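Filed under: Floor coverings > Carpet > Fluff, shedding and loose pile
March
Posted by Dostel Aftercare

Ticket subject: New carpet still shedding, vacuum losing suction
Status: Closed, follow-up agreed

Customer reports that the carpet in the ground floor room at Werkholm is still giving off fluff well after fitting. Supplied and fitted by us, Dahlgren range, cut pile, glued direct, 22 square metres. Invoice total 1,125 including the door bar. The customer says the fluff gets on to clothing and equipment and is carried out into the corridor, where the floor is hard and it shows up more.

Asked the customer for the cleaning routine. Vacuumed once a day, usually at 17:30, with an upright on its lowest setting, brush bar running. No shampoo and no spot cleaner used so far. The doorway gets most of the foot traffic. Chairs on castors are used at one end of the room.

Asked whether the fluff comes away everywhere or only in places. Customer says it is worse near the door and along the join, but there is some wherever you rub the pile. No bald areas. No pulled loops or long threads.

Suggested the customer raise the vacuum head two settings and turn off the brush bar for the time being. Also asked for the filter and hose to be checked, because the ticket mentions poor suction. Customer replied next morning. Filter was blocked solid and has been washed. The hose had a wad of fibre in the bend. Suction is back to normal.

Customer still not happy with the amount coming off and asked whether the carpet is faulty. 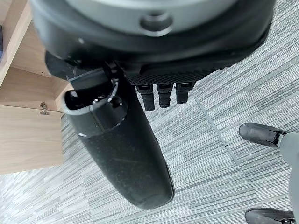
Dahlgren replied by email that some shedding is normal on this type of pile and is made up of short ends left in from cutting. They would not treat it as a fault unless the backing can be seen or fibres pull out from the root when lifted between finger and thumb. They said a brush bar on the lowest setting will keep bringing up more, and that daily use of it in the early weeks is more than they advise. They asked for a pull test before anything is sent back to them.

Passed the pull test on to the customer: pinch a small tuft, lift gently, do it in 4 places, keep whatever comes out from each place separate. Not on the join itself, as the trimmed edge there will always give a few fibres.

Results back at 11:15. Three places gave short loose ends only. The fourth, just inside the door, gave a slightly bigger pinch, still short ends. Nothing from the root. Backing not visible when the pile is parted.

The join was looked at separately. Customer ran a hand along it and says it lies flat, no gap, but more fluff comes up there than elsewhere. Our fitter's sheet says the edge was sealed with Clamach seam adhesive. It doesn't say whether both edges were done. I have asked the fitter and am waiting for an answer. If only one edge was sealed we will go back and do the other at no charge.

Advice given in writing:

Vacuum every other day, brush bar off, slow passes in the direction of the pile.
Empty the vacuum before it is 70 per cent full.
Put a mat at the corridor side of the door.
Put a chair mat down under the castors.
Trim any fibre standing above the pile with scissors. Don't pull it.

Customer asked whether a steam clean would speed things up. Told them no, leave it, and not to wet the join in any case until we know about the sealing.

Update. Fitter confirms one edge only was sealed. Return visit booked for the second edge, 08:30 start. The metre or so nearest the door needs to be kept clear, and the adhesive left overnight before anyone walks on it.

Update. Second edge sealed. Customer says there is less in the vacuum each time it is emptied, and the corridor is better with the mat down. Still some fluff by the door. Ticket closed, to be reopened if the backing starts to show.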